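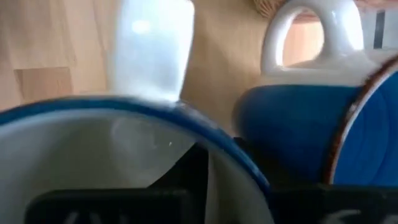
Nadège Lacroix wonders if you've tried baking soda yet, and so did I when I read your question, so I'll leave the original post here and then have my go at it.

Home > Kitchen > Dishes & Mugs > Stains

Print this page | E-mail to a friend

Tea stains in white mugs, and where do I put them all?

I have a bunch of mugs that are white on the inside, some with a blue rim, and I drink black tea from morning until I go to bed. The insides get that brown film and the dishwasher does nothing for it! I don't want to use bleach on something I drink out of. Also my one mug shelf is full, so I've been stacking them, and I'm scared I'll chip the rims. Any ideas for either problem?

1390 views | 37 comments | Share (186)

Nadège Lacroix
Baking soda! Put a spoonful in the damp mug, rub it around with your fingers or a soft cloth (get right into the curve where the side meets the bottom, it loves to hide there) and rinse. I did my whole shelf in December before my in-laws came and it took me less time than making the tea. If a stain is really old, make a paste and let it sit while you do the rest of the dishes. Please don't use steel wool. I did that on my Delaunay mugs and now they have gray marks that won't budge.

For the shelf, I quit stacking. I screwed a row of cup hooks under mine and hung up the ones we use every day. Check that the handles fit over the hooks before you drill, I had to take two back to the store and get the bigger size.

Helpful? Yes (186) No (37)

Reply 2
denture tablets. drop one in with warm water, leave it overnight, wash it good in the morning. works on a thermos too

Reply 3
I second the baking soda, but I'd skip the hooks if you rent. I bought a little Gurkiswood riser that sits on the shelf, so there are mugs below and mugs on top and no rims touching. If you have to stack, fold a paper towel and put it in between, and only go two high. And maybe give a few away? I had mugs in there I hadn't used in years, and I don't miss them one bit.

Print | E-mail | Comment | Back to Kitchen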